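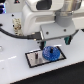 1/ Grasp planner, what I've changed and what I haven't

Right. Long one, typing between runs. Been on the pick and stack code for the Lolluser job since February and people keep asking how the grasp bit works so I'll do it as a thread and then never again.

2/ The setup in one breath. One arm, two fingers, a shiny silver tray with a black border, bits and pieces on top. Blue disc with a black knob in the middle. Fingers either side, come down, close. Sounds like an afternoon's work. Ha.

3/ First thing. The tray is a mirror, more or less. The depth map over bare silver is rubbish – holes, ghosts, a second knob living 40 layers down in the underworld. My old code trusted every point it was given. So it would plan a lovely grasp on a reflection.

4/ Fix was dull. Find the black border first, it's the one thing in there that behaves. Fit a plane through the border. Throw away anything that claims to be below the plane. That's it, that's the whole fix, took me two weeks to stop being clever and do it.

5/ Hawi Derese had told me to do exactly this on day one btw. It's in the chat. She has screenshotted it.

6/ Second thing. Speckly blue surface. Looks like glitter, and the segmenter used to break it into confetti. I now segment on a blurred copy and only go back to the sharp one for the knob edge. Costs me 90 ms a cycle. Fine. We're not in a race.

7/ Grasp sampling. I used to draw 1,000 candidates and score the lot. Now 300, all of them pointed straight down with only the yaw free. Scores come out the same because the wide angles never won anyway, they just made the cpu warm.

8/ Someone asked why not learn the whole thing end to end. Could do. But when this one goes wrong I can open the log and see which number was daft. I like that. Ask me again when there's more than a handful of parts.

9/ Third thing, and the one that ate my month: the planner and the controller disagreed about time. Planner stamps a pose when the image arrives. Controller assumed the stamp was when the image was taken. Small gap, big sulk. Everything landed a bit to one side, but only when the arm was already moving.

10/ I blamed the calibration. Redid the calibration. Blamed the fingers. Rewrote the finger model. Blamed the Yilma driver (sorry Yilma driver). It was one field in one message. One.

11/ How I found it: replayed a recorded session at half speed and the offset halved. If your error scales with playback speed go and look at your clocks before you touch anyting else.

12/ The close move next. I don't close to a width any more. Close until the motor current steps up, hold, back off a touch. With the width version I had to tell it the size of every part and I always got one wrong. Now the config file is half as long.

13/ Stacking. Planner treats "put down" as a grasp in reverse, so same code path, flipped. Lower slowly, watch for contact, stop. The threshold for contact is still a number I picked by squinting. Want to fix that.
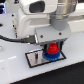

Red part in the fingers, sat on the blue one.

14/ Things that matter in the put down: the target comes from the tray border again, plus wherever the blue part was last seen. So a bad border fit shifts both and they stay consistent with eachother. Nice side effect, didn't plan it.

15/ What it can't do: see past its own fingers on the way in. The view gets blocked right when I'd most like to look. So the last stretch is blind, it just believes the plan. Hawi wants a re-look at the halfway height. I think she's right again, annoying.

16/ Cable. Put the cable in your collision model. Mine's a fat chain of capsules running off the side of the gripper and it looks terrible in the viewer, but the planner has stopped proposing wrist turns that would wrap it round the arm. Cheap to add. Do it early.

17/ Tooling, for the three of you who care. Every attempt writes one folder: raw images, masks, all 300 candidates with scores, joint trace. I've got 615 folders now. The viewer is called Travum, it's one ugly page with a slider, best thing I've written all year.

18/ Next: the re-look, a proper contact threshold, and getting the config out of my home directory before Gellham try to install it on 22nd May. They've asked for docs. There are no docs. There is this thread.

19/ Someone's asked for the plane fit code. It's RANSAC on the border pixels, nothing fancy, will tidy it and stick it up once I've taken the swearing out of the comments. Back to it, run's finished.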